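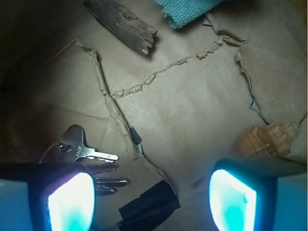
*Keys and brown paper.*

# Nandlow wall-mount key safe, ten months in

Quick one, I've got a changeover at two and the sheets are still on the line.

Bought this for the granny flat we let out in Iltar. $117 from Castaño Hardware, the one behind the bakery, not the big one on the highway. Paid for it myself. Four-dial combination, flip-down door, rubber weather cover, four masonry screws and plugs in the packet. Went up in March.

Short version: good box, terrible instructions, silly rubber cover. Would buy again. Longer version follows if you're stuck choosing like I was.

## What we had before

A Morovik. The push-button one that every second rental on the coast seems to have. Cost less than half what this did and for the first winter I thought it was great. Then the buttons started sticking. You'd press 4 and it would stay down, so the next person presses 4 and nothing happens, and they ring me at eleven at night from the driveway. Fixed it with graphite a few times. Then it jammed shut completely with the only flat keys inside, guests on their way up from the city, and me at my sister's, 1,909 kilometres away.

Locksmith call-out was $318. He was very nice about it. He also told me salt air gets into the push-button ones and they clag up, and if I was going to put another one on that wall to get dials with a proper cover. So that's how I ended up here.

## Fitting it

The wall is old double brick, rendered, soft in some places and like iron in others. I'm not handy but I own a hammer drill and I've watched my father do this sort of thing plenty.

The template on the back of the box is wrong. I'll say it again for anyone skimming – **the paper drilling template is wrong**. Lower two holes are out by enough that the screws won't go in straight. I only found out after drilling the first two off it. Hold the actual safe up to the wall, door open, and mark through the holes with a pencil or a nail. Takes two minutes. If you've already used the template, fill and start again a bit higher, which is what I did, and you can still see the patch if you know where to look.

Screws supplied are fine. Plugs supplied are rubbish, too soft, they just span in the hole. Used my own. You need a long bit, the holes have to be deeper than it says.

Screws go in from inside the safe so once it's shut there's nothing to undo from the front. Good. The Morovik was like that too I think, can't remember.

Level: it doesn't matter if it's level. It'll bother you though.

## Size

Inside depth is 23 mm at the shallow end, where the back of the dials sticks in. More at the bottom. This matters more than anything else on the spec sheet and naturally isn't on the spec sheet.

What fits in ours: front door key, laundry key, garage remote (the slim kind). What doesn't fit: all that plus a big wooden tag with the flat's name burned into it. I'd had those made and everything. They live in a drawer now. If your remote is one of the old chunky ones, take it to the shop and try it in the display box before you pay. The bloke at Castaño let me and didn't seem to mind.

Long keys need to go in pointing down. Put them across and the door looks shut but isnt latched, and the wind will open it for you. Happened to me once, door hanging open all afternoon. Didn't lose anything.

## Sorting the keys first

Should've done this years ago and it's the bit I'd do before buying any key safe at all. Pull every key you own for the place and try each one in every lock. We had keys for a shed that got knocked down. We had two for a side gate that's never had a lock on it in my time. Anything you can't match, chuck it in a tin for six months and then get rid of it.

Then decide what a guest needs. Ours need two. Everything else was coming off the ring, and the ring got thinner, and the safe suddenly seemed a lot bigger.

Get copies cut from the original, not from a copy of a copy. Ours had drifted so far from whatever the locksmith first handed over in 1990-something that you had to lift the door and swear. New ones cut off the original and it turns like butter.

## The dials

Four wheels, 0 to 9. Numbers are white on black and big enough for me without glasses in daylight. At night you need a torch or your phone. No backlight, no glow. Some of the dearer ones have it. We've got a sensor light over the door so it's fine, but if yours is going on a dark fence post then think about that.

They click properly. You can feel each number. Grandma-proof, as my mother likes to say about herself.

Setting the code is where the instructions fall apart. They're one folded sheet, tiny print, and step 3 and step 4 are round the wrong way. If you do it in the order printed, you'll set the code to whatever the dials happened to be on when you flicked the lever. Right order:

1. Open on the current code (0000 from the factory).
2. Flick the little lever on the back of the door across.
3. Set the dials to the new code.
4. Flick the lever back.
5. Try it three times **with the door open** before you even think about closing it.
6. Write it down somewhere that isn't inside the safe.

We change it every booking. Takes me less than a minute now. Used to use the last four digits of the guest's phone, which they never forget, but then two familes in a row from the same office had near enough the same number, so now I just pick.

One thing I don't love: you have to scramble the dials yourself after closing. The Morovik reset when you shut it. With this one guests shut the door and walk off with the code sitting there for the whole street. I've put a sticker on it. SPIN THE NUMBERS. Works maybe half the time.

## Weather

Ten months of salt, one proper hailstorm, and a summer where the wall was too hot to lean on. The body hasn't rusted. There's a bit of white powdery bloom along the bottom edge that wipes off with a damp cloth. Dials still turn freely. I gave them one puff of dry lubricant in spring, more out of guilt than need.

The rubber cover. Right. It's a flap that hangs off the top and pushes over two pegs at the bottom. In cold weather it's stiff and in hot weather it goes floppy and won't stay on the pegs. Guests pull it off altogether and leave it on the step. It's been replaced once already, Nandlow sent a new one free when I emailed, took nine days, no arguing. Credit to them. The new one's going the same way. I've tied it on with fishing line through the top corner and that's held.

## Handover days

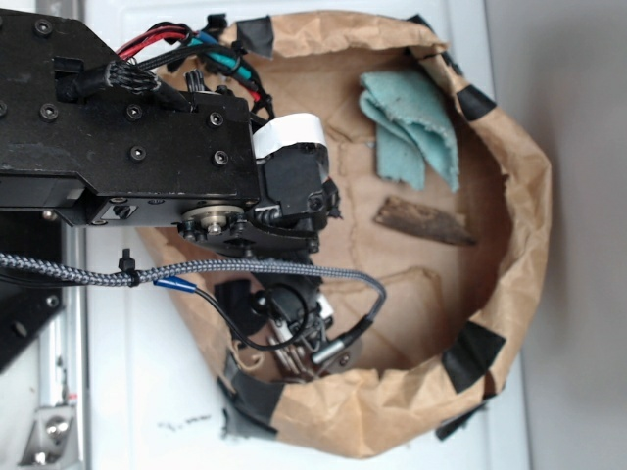

Changeovers are where a key safe earns its keep or doesn't. Mine go like this: guests out by ten, keys back in the box, Eulalia Salinas comes to clean at half past and uses the same code, puts them back when she's done, I change the code and text the next lot. Before the Nandlow she had her own set and I had mine and there was a third that lived in various coat pockets. The part that still went wrong was everything that isn't a key – phone chargers left behind, the spare remote, a receipt for milk. So now there's a brown paper bag left open on a white table, same as the one there, and whatever turns up goes in it until I've been through. Plain bag, nothing fancy, top left open so you can't forget it. I've stopped finding earrings in the vacuum.

Eulalia's opinion, for what it's worth, is that the dials are slow with wet hands and she'd rather the buttons back. She wasn't the one paying the locksmith.

## Security, since people will ask

It's a box on a wall. Someone with a pinch bar and some time will get it off. I put ours round the side, behind the meter box, can't be seen from the street. No tag on the keys with the address. Don't post a photo of your key front-on in the listing either, a decent clear picture of the teeth is enough for someone who knows what they're doing to cut one.

Check your insurance too. Ours wanted to know if there was a key safe, what type, and where. Took one phone call. Your mob may be different, ask before you drill.

## Gripes, all together

- Template wrong
- Instructions wrong
- Plugs useless
- Cover annoying
- No light on the dials
- Doesn't scramble itself
- Comes only in black, and ours gets the western sun so the door is *hot* by four in the arvo

## Likes

- Hasn't jammed. Not once.
- Dials feel solid
- Door opens downward so keys sit on it like a tray, don't fall in the garden bed
- Nandlow answer their emails
- Easy to change the code once you ignore the sheet

## Who shouldn't bother

If it's just for you, locked out once a year, get something cheaper and check it every few months. If you've got more than two or three keys plus a remote, go up a size, they do a deeper one, I haven't tried it. If you want to let people in from your phone then you want a smart lock and a different review.

Four stars. Would be four and a half with a decent flap.

**Edit:** someone asked which plugs. Nylon ones, the grey, from the loose bins at Castaño. Didn't keep the packet as there wasn't one. Match them to your bit and tap them in flush.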